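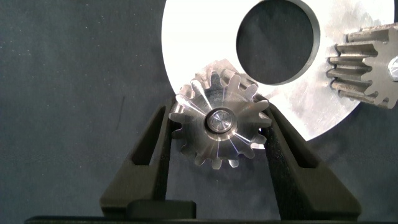 Old mantel clock gaining time after I moved it, what have I done?

Zachary Gill
I've got my gran's pendulum clock, a Senlow, and it kept lovely time on her sideboard for years. I brought it home in December and now it gains 2 minutes a day. I've wound it the same way and I haven't touched the hands except to set it. There's a little nut under the pendulum bob, but I'm scared of making it worse! Is it a repair shop job? The chap in Grondadmont quoted me £157 just to clean it.

Margus Siliņa
Don't pay anyone yet! Two minutes a day is well within what that nut can sort out. Turn it so the bob drops a tiny bit (a longer pendulum runs slower), half a turn to begin with, then leave it a full day and check it against your phone. Hold the bob still while you turn or you'll twist the thin spring at the top, and those snap if you look at them funny. Also, is the shelf level? Listen to the tick. If it goes tick-tock......tick-tock, slip a bit of card under one side until it's even. Mine took me a week of fiddling and now I barely touch it.

Stidby
cold room maybe? mine always gains in winter. £157 isn't bad for a clean tho, I paid 300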